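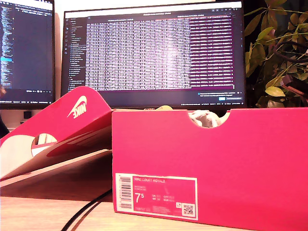

Nike shoe box on a desk, lid open.

Subject: Re: [telecom-policy] Wayleave consultation, draft 3

On Thursday, Thulani Ntuli wrote:
> Section 4 still says an operator may enter a shared duct after 60
> days if the owner has not replied. Does the clock start when the
> request is sent, or when the owner acknowledges it? Skomeck read it
> the first way and Jimeo the second. I would like one answer before
> we file.

It starts when the request is sent. The definition is in the annex, under "notice", and the annex takes precedence over the main text. Jimeo are working from draft 2, where the wording was different.

Two related points.

The regulator's template asks for duct occupancy per route. Fondow have supplied figures for 97 of their 140 routes. The remainder are on paper plans and will not be ready by the deadline. I suggest we file with the gap marked and send a supplement in January. An estimate would be treated as a formal statement and we would have to defend it.

Secondly, the Wickramasinghe amendment moves disputes over access charges from the tribunal to the regulator. It does not say what happens to cases already lodged. I have added a sentence to paragraph 12 asking for a transitional rule. If anyone objects to the wording, please send replacement text to the list, as comments in the margin get lost when the file is converted.

Thulani, could you correct the cross-reference in 4(b)? It points to the old numbering.

Draft 4 will go up once that is done.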